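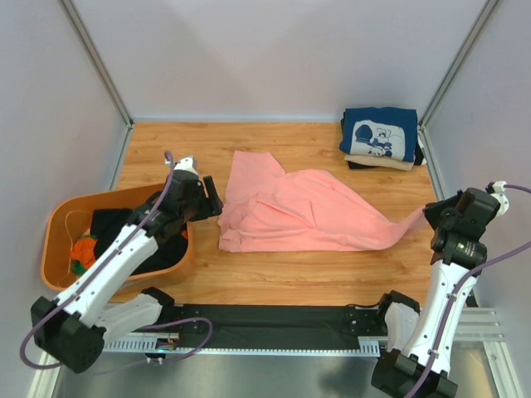
The big pink one, with the folded pile behind and the bin still to go

Subject: Re: [dillthorpe-home] Folding the big stuff - any tricks?

Hello all,

Sorry for the slow answer, I've been meaning to write since Tuesday and then the boiler went. The one on the go is large, pink, and all over the table.

On 21 February, or whenever it was, someone at Molunik wrote:
> We've got a heap of large cloths to get through before the sale
> and every one of them ends up a different size once it's folded.
> The small things are fine. It's the big ones that drive me mad.
> Does anybody start from a corner or from an edge? And do you
> iron first or just flatten it with your hands? Our table is
> only 38 inches deep so half of it hangs off the side.

Right, well, I'm an edge person. I used to be a corner person (my mother did everything from the corner, and her airing cupboard looked like a shop) but I could never get it to work with anything bigger than a pillowcase. What I do now is find one straight edge, any straight edge, and get it lying along the front of the table. Don't worry about the rest, let it stay in a heap in the middle. Once that front edge is straight you've got something to measure everything else against, and you can pull the far side out flat bit by bit.

Then halve it, halve it again, and only after that start worrying about making it fit the shelf. If you try to do thirds straight off you'll be there till teatime!

As for ironing, no. Not for a sale. Smooth it from the middle outwards with the flat of your hand and leave it under the pile overnight. Ours go into the back corner of the table as we finish them, bottom of the stack if they're creased, top if they're not. The bin lives on the left and I work left to right, though I know the Manninen lot swear by having theirs underneath. I tried that and kept kicking it.

Your 38 inches is a nuisance. Could you turn the table longways and stand at the short end? We did that at the old hall and it was fine as long as you didn't mind walking round. Or push two together, but then you get the gap, and something always catches in the gap.

One more thing, the cloths from Kisau need to be kept apart this time. They want them back if they don't sell, and last year we mixed the whole lot up and I spent an evening going through 19 bags looking for a tablecloth. Put a bit of paper in with them or tie them with string.

Does anyone have spare clear bags, the larger size? I bought a box of 1000 thinking they'd do for everything and they're only big enough for napkins. Happy to swap.

Bye for now, I've got a kettle on.

--
dillthorpe-home mailing list
To leave the list, send a blank message with "unsubscribe" in the subject line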